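## 4. Comparing finger pads on the hand-held gripper

In this section you compare two sets of finger pads before you choose one for the Werkside packing trials. Please finish section 3 (mounting the camera and the cable) first. The full comparison needs one operator and one open cardboard box with mixed objects inside.

### 4.1 What you need

- The hand-held gripper with its strap and cable
- One set of blue rubber pads
- One set of Hayat foam pads
- A hex key for the clamp screw
- The Estusus recorder, charged and switched on
- The score sheet from appendix B

**Note:** Do not mix pads from two sets. The fingers will close unevenly and your results can not be compared.

### 4.2 Fitting the pads

1. Switch off the recorder and open the fingers completely.
2. Pull the old pads off from the tip toward the handle.
3. Wipe the fingers with a dry cloth. Do not use alcohol on the foam pads.
4. Press the new pads on until the rear edge is flat on the finger.
5. Check the clamp screw with the hex key. It must be firm, but do not force it.
6. Close the fingers slowly 3 times and look if the pads meet along the whole length.

**Caution:** Keep your free hand away from the fingers when you test the closing. The gap is small and the edge of the finger can pinch the skin.

### 4.3 Running the comparison

1. Place the box on the table with the flaps open to the outside.
2. Put the objects in without order. It is better when some of them lie at an angle or on top of each other.
3. Start the recorder and wait for the short tone.
4. Hold the handle in the right hand and go down into the box with the fingers open.
5. Close on a carton by its edge. Stop when you feel resistance.

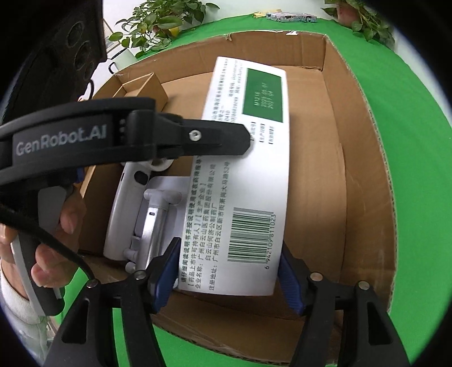
6. Lift slowly to the height of the box wall and hold until the second tone.
7. Lower the object again and open the fingers. Do not drop it, also when it is light.
8. Write the result on the score sheet: held, slipped, or damaged.
9. Repeat until you have 100 lifts for each set of pads.

The Pluvadham viewer saves a new file after every 23 lifts. You can take a pause at this point without losing data. If the viewer shows error 333, the cable is not seated well. Push the plug in again and repeat the last lift.

**Note:** A slip during lifting and a slip during holding are written in different columns. Please decide this immediately after the lift, not later from the video.

When both sets are finished, go to section 5 to export the files.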